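Shoaib Sial
4 min read
Print | E-mail

1/ Notes on the Drorholm map in Rudach, for anyone stuck on the relay side objective. It doesn't show in the log until you read the duty roster in the signal hut.

2/ There are 5 relays. Four have fixed positions. The fifth spawns either in the boathouse or under the Heinonen bridge, and the choice is made when the map loads. Reloading a checkpoint won't move it.

3/ Each relay has 400 health. A satchel charge does 200, so you need two per relay, or one plus sustained rifle fire. Grenades do nothing to them.
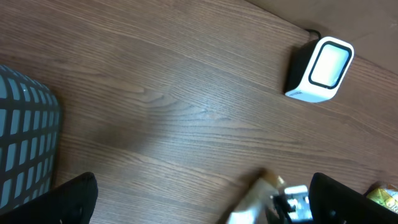 4/ Guard patrols change after the second relay goes down. The pair on the quay splits up and one man walks to the fuse store. Take the store first if you're short of charges.

5/ Cutting the power at the substation disables the alarms — it doesn't count as destroying a relay. The log entry is badly worded.

6/ Trokau patched the bridge spawn in April. On older versions the relay can sit inside the stonework, and restarting the mission is the only fix I've found.

7/ Leave by the north gate. The south exit ends the mission before the last relay is credited.

Print this page | E-mail this page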